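Moving my mother's recipes out of the tin

My mother kept her recipes in a square cookie tin, and when she moved to the apartment in September the tin came to me. It holds 376 cards. Some are typed, some are in her handwriting, and a good number are clipped from newspapers and glued down with something that has turned brown.

I spent most of the winter copying them out. I did 20 a night at the kitchen table, fewer if the handwriting was bad. Six were duplicates, which left 370, and two of those have no title, only a list of ingredients and an oven temperature. My mother does not remember what they make. One has prunes in it.

The hardest part was her measurements. She wrote "a glass" for almost everything liquid, and she meant one particular glass that broke when I was in grade school. I called her cousin Conceição Valente, who had the same set, and she measured hers for me over the phone. It holds a little less than a cup. That fixed the rice pudding, which I had been making too thin for years.

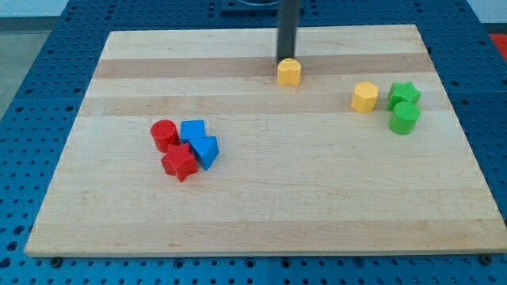

Sorting was the next job. My mother filed by who gave her the recipe, so the lemon cake was under R for Rongrong Tang, who lived across the hall from us on Wainwright Street. I could never find anything that way. I wanted a few big groups, with each one easy to tell from the others, the way you can sort blocks into red, blue, yellow and green without stopping to think. So I bought index cards in those four colors. Red is meat and fish, blue is soup, yellow is baking, and green is vegetables and anything else. Rongrong's name is still written at the top of the lemon cake card.

The dumpling soup gave me some trouble. It has pork in it, but I put it under blue.

I have made 2 of the cakes and most of the soups so far. The walnut cake needs ten minutes less in my oven than the card says. I penciled that in the corner, as she used to do. The prune one I will try next week, in a loaf pan, with the heat turned down a little.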